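Parts Bench, Rustad: The Small Stuff

28/06/2019

I went through 1,972 pages of Vusent's product literature last winter and came away knowing very little about what gets plugged into what. Every catalog promises tidy wiring and sorted components. I don't believe catalogs. Click any picture for the larger version.
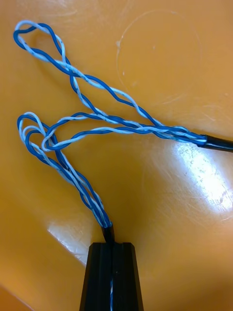
Photo: Gøran Nygård / Drindinmont

Blue and white pairs, out of their black jackets and into a tangle. The brochures like to call twisted pair "easy to work with." Maybe so, if you have never had to follow one strand through a loop like the one at upper left. The orange tabletop at least makes the colors easy to tell apart.

The Porkent handbook gives wire preparation 5 pages and sorting 10. I would have swapped them. Sorting mostly takes enough bins and the will to put things back – and the second part can't be ordered from a supplier.

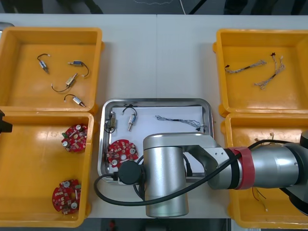
Photo: Gøran Nygård / Drindinmont

Yellow bins down both sides of the white table, solenoids at top left, red round circuit boards under them. More solenoids lie on white paper in the steel tray. I'm told a lined tray saves time. I have yet to see a figure for that. Short black leads curl whichever way they please, in a bin or out of it.

More from the Rustad benches will be added in November. Prints are available on request, quoting gallery 89.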